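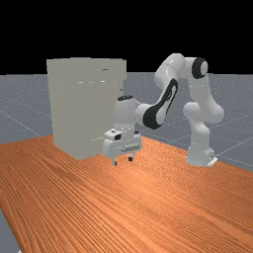 The judo club in Dimside trains above a tyre shop, up a flight of stairs so steep that Callum Ashworth makes his newer students climb it twice as part of the warm-up. By the time you reach the top your calves are complaining and you can smell the liniment, and somewhere behind a curtain a kettle is going, because Callum believes very firmly that a visitor should have a cup of tea in hand before anyone tries to throw them.

I had come to see him about his return to competition, which the local paper had reported in a single paragraph under the bowls results. Callum is a heavyweight, or was, and he hasn't fought in a tournament for 15 years. In March he'll step back on the mat at the Zerbridge Open, in the veterans' division, against men who in some cases have never stopped. His knees, he tells me cheerfully, were not consulted.

"I kept watching other people's nerves," he says. "You stand at the side of the mat and you tell some poor kid to breathe, and after a while you start to feel like a bit of a fraud. I wanted to be frightened again. Does that sound mad?"

It does, a little, though by the end of my week in Dimside I'd come round to it.

The club has 69 members on the books, and on a good night perhaps half of them are squeezed onto the mats, the littlies at one end in gis that reach their fingertips and the seniors at the other, grunting. Much of what they do there comes from Noboru Tsuchiya, who grew up in Miyazaki and came out to teach for a single winter when Callum was still a teenager. He stayed. He is retired now, in the sense that he no longer takes money for it, but he still turns up on Wednesday evenings with a rolled towel around his neck and sits on the bench under the window, saying very little for long stretches and then saying one thing that spoils your whole night.

The one thing he said to Callum, when the comeback was first raised, was "Grips." Then he went home for his dinner.

So grips it has been, for months. Anybody who has tried judo will know what that means, and anybody who hasn't should go and hang off a heavy coat on a hook until their forearms give out, then do it again after tea. A match can be over in seconds, but a great deal of it is this patient, maddening fight for a sleeve and a lapel, and a man who has lost his hands has pretty much lost the bout. Callum used to win on size. He'd get hold of somebody anywhere at all and simply lean until something happened, and he is very funny about it now, doing an impression of his younger self that involves a lot of breathing through the mouth.

His main training partner is Hinata Noguchi, who is a good deal lighter than he is and, by general agreement in the room, the best judoka the club has produced. I watched them do five rounds on the Wednesday. She never let him settle. Every time his big right hand came up for the collar she had already turned it aside or taken the sleeve and moved off, circling, and you could see him getting redder and more polite as the rounds wore on. In the fourth he finally pinned her sleeve down, stepped across and took her over with a hip throw that shook the window. The children at the other end stopped to clap. She bounced up, fixed her belt and dumped him with a foot sweep before he had finished enjoying it.

"He's much better than he thinks," she told me afterwards, picking tape off her fingers. "But he wants the first one to be beautiful. I keep telling him to go for ugly and early."

The man everyone expects him to meet is Mircea Manole, who has won the veterans' heavyweight title at Zerbridge so often that the organisers are said to leave his name on the draw sheet from year to year. I rang him, expecting a bit of pre-tournament growling, and got nearly an hour on the subject of his tomatoes. He and Callum fought once, long ago, at a regional meet in Tondeck, and the accounts differ. Callum remembers losing on a penalty for passivity. Manole remembers throwing him.

"Cleanly," he said. "Flat on the back. He is a lovely fellow, but you must write that down."

I put this to Callum, who laughed so hard he had to put his tea on the windowsill. Then he went rather quiet and asked me whether Manole had said which throw.

There is the matter of weight as well. Kanako Maruyama, a physiotherapist who looks after half the club's shoulders, has him on a programme of swimming, dull food and early nights, and he's shed 17 kilos since he started. She'd like it known that the left knee is being managed, a word she pronounces with some care. She has also banned him from demonstrating throws to the juniors on cold evenings, a rule I personally saw him break two times.

The drive to Zerbridge takes the whole morning, and the club will go up in a borrowed minibus and whatever cars can be found. It costs a fair bit to move that many people and their bags, so they held a sausage sizzle in the tyre shop's forecourt and raised 911 dollars, with Noboru on the onions. He had opinions about the onions too.

On my last evening I stayed until the mats had been wiped down and most of the kids collected. Callum was in the corner with a length of old belt looped around a pipe, pulling, letting go, pulling again, left hand then right. Noboru had his coat on and his towel folded in the pocket. He watched for a minute or so from the top of the stairs, walked back across in his socks, and moved Callum's thumb.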